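4. Setting up the scoreboard for a match

Before you begin, please check that the console is charged and that the Pondance display is connected to the wall socket. The display needs up to 46 seconds to start. During this time the digits can blink, and you should not press any button.

4.1 Entering the teams

1. Hold the MENU button until the word TEAMS is shown.
2. Choose HOME with the left arrow and type the short name of the team. The name can have at most 13 characters, spaces included.
3. Press OK, then do the same for VISITORS.
4. If the team has played on your ground before, choose it from the list. The memory keeps 300 team names. When it is full, the oldest name is removed without a warning.

Note: The letters with accents are shown correctly on the console, but on the display they appear without the accent.

4.2 Setting the match clock

1. From the main menu, choose CLOCK and then SPORT.
2. Select football, handball or hockey. The length of each half or quarter is filled in for you.
3. To change the length, press EDIT and use the arrows. Confirm with OK.
4. Decide if the clock must count up or down. For football most referees prefer up.

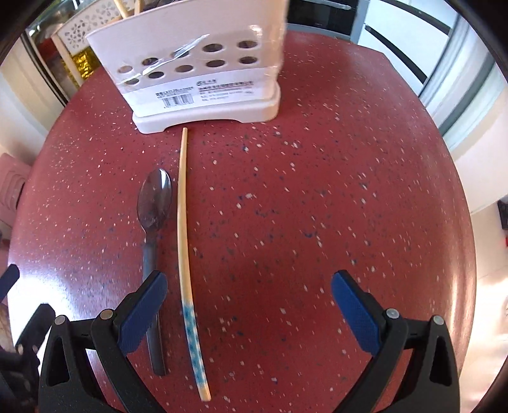 The clock does not start by itself after the break. The operator has to press START again when the referee blows the whistle, and the period number must be changed by hand before this. If you forget it, go to CLOCK, PERIOD and correct the number. The time already played is not lost.

Caution: Do not disconnect the console cable while the clock is running. The display will continue, but the console will show a wrong time when you connect it again.

4.3 Correcting the score

1. Press the minus button of the team once for each goal or point to take away.
2. Wait until the beep has finished before you press again.
3. To bring back a score removed by mistake, press UNDO within 13 seconds.

The horn is loud. Please switch it off (SOUND, HORN, OFF) for youth matches in small halls.

Section written by Vega Iglesias. For the Cosden wireless console, see section 5.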